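Speaker notes: Flat Sheets, Tidy Minds
Sunday session, Jimance Home Skills Weekend. 12 minutes, then questions.

Start with a show of hands. Who has a drawer, cupboard or garage shelf with a balled-up plastic sheet in it? Mine had several, and I love this topic far more than a grown-up should! Drop sheets, table covers, the big bag the mattress came in — all good plastic, all worth keeping if you can fold it.

Mention the Flinesance craft room. They bought fresh table covers every term until March, when we flattened and folded the old ones and found a whole shelf of perfectly good colours. 39 covers, back in use. (Pause here, people usually laugh.)

Main point, say it slowly: do the smoothing before you do any folding. Get the sheet onto a table, a proper hard surface with some room on it. Carpet grabs at it and the bed is too soft. Push pot plants and vases up to the far end so your arms can travel.

Next bit is hands. One presses near a corner, the other takes hold of the opposite edge and draws it out gently. Work on the diagonal first, then the sides. Creases love to gather at the corners, so go back over those. Flat palm, light pressure, no yanking — thin plastic stretches and then it never sits square again.

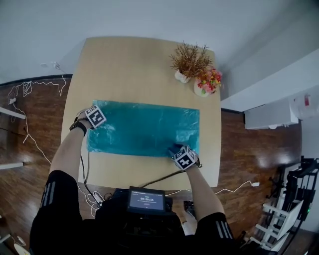

A comment from the Tunov evening group was that static is the real enemy, and that wiping the table with a barely damp cloth first stops the sheet from jumping up and clinging to your sleeves. Love this one. Read it out and ask who else has tried it.

Then the fold. Halves, halves again, pushing the air towards the open edge each time. Roll it if the cupboard is narrow. Label it with the size, in centimetres, on masking tape. My favourite one is 80 wide and fits the hall table beautifully.

Demo: 2 sheets, one thick, one thin. Get someone up from the front row for the thin one.

Won handouts are on the chair by the door. Take spares for the neighbours!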